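Evaluation of the Skirker Tabletop Manipulation Kit for Undergraduate Laboratory Use

Final report, one-semester project unit
Submitted 4 August 2025

Summary

The Skirker kit is a software and task package sold to teaching laboratories that already own a robot arm. It comprises a calibration routine, a grasp planner, a set of lesson scripts and a licence for one workstation. This report assesses whether the kit is suitable for the second-year automation unit, which at present uses the Flamari teaching package. The kit was installed on the laboratory arm and run through a fixed set of pick-and-place trials. It is recommended for purchase, subject to the conditions in section 5.

1. Scope

The project assessed installation, calibration, grasp reliability on household objects and the quality of the written material. It did not assess the arm itself, the simulator supplied with the licence, or the multi-arm extension, which is sold separately. Price was considered only in relation to the number of student seats.

2. Installation and calibration

Installation followed the supplier's guide. The guide assumes a clean workstation, and the laboratory machine had an older version of the Sekia driver on it. The Skirker installer did not detect the conflict. The symptom was a planner that started normally and then refused every motion request with the message "no joint state". Removing the old driver by hand fixed the fault. Students without administrator rights could not have done this.

Calibration is done by moving the arm to a sequence of poses and accepting or rejecting each one. The routine is slow but well explained. A rejected pose can be repeated without starting over, an improvement on Flamari, where one bad pose discards the run. The calibration file is plain text and can be copied between user accounts.

3. Grasp trials

Trials used everyday items placed by hand on a wooden tabletop. The kit's object list covers bowls, fruit, cloths and small tools, and the planner is meant to select an approach direction for each. All trials used a downward approach. A trial was scored as a success if the item was lifted and released inside the target area without a second attempt. 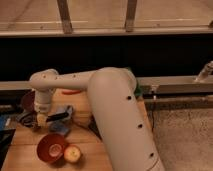
Report author
Student, Bachelor of Engineering (Mechatronics)

The workspace layout follows the "cluttered" setting in the lesson scripts. Items are allowed to touch or overlap, as with the apple against the rim of the red bowl and the dark, black-handled object lying partly over the cloth. With the wrist vertical and the gripper pointing down, the planner has to separate neighbouring items before it can choose a grasp.

Of 914 trials, 879 were scored as successes. The failures were not spread evenly. Most involved cloth, where the planner treated a fold as a rigid edge and closed too high. Others came from a tool resting on cloth, where both were lifted together. Fruit gave little trouble once the grip force was lowered from the default setting, which marked the skin of softer pieces. Bowls were picked reliably by the rim, but the planner sometimes picked the side nearest another item when the opposite side was clear.

Cycle time was limited by planning and varied with clutter. The kit writes a log entry for every plan, including rejected ones, and these logs were the most useful feature for diagnosis.

4. Written material

The lesson scripts are sound and in a sensible order. The first 3 lessons can be completed without programming. The later lessons use the Ghiță scripting interface, for which the manual gives a command list but few worked cases. In 2 places the command names in the manual do not match those in the software. The supplier was told of both and replied that a corrected manual is due in September.

Error messages are uneven. Joint limit errors name the joint and the limit exceeded. Grasp errors return only a code, and the table of codes is in a separate download.

5. Recommendation

The kit should be purchased for the second-year unit on these conditions:

The old Sekia driver is removed from all laboratory workstations before installation.
The default grip force is lowered in the shared configuration file.
Cloth tasks are kept out of assessed work until the planner is updated.
The table of grasp error codes is printed and kept at each bench.

The Flamari package should be retained for one further semester, as the existing assessment tasks depend on its file format. Conversion of those tasks was outside the scope of this project. Trial logs and the modified configuration file have been lodged with the unit coordinator.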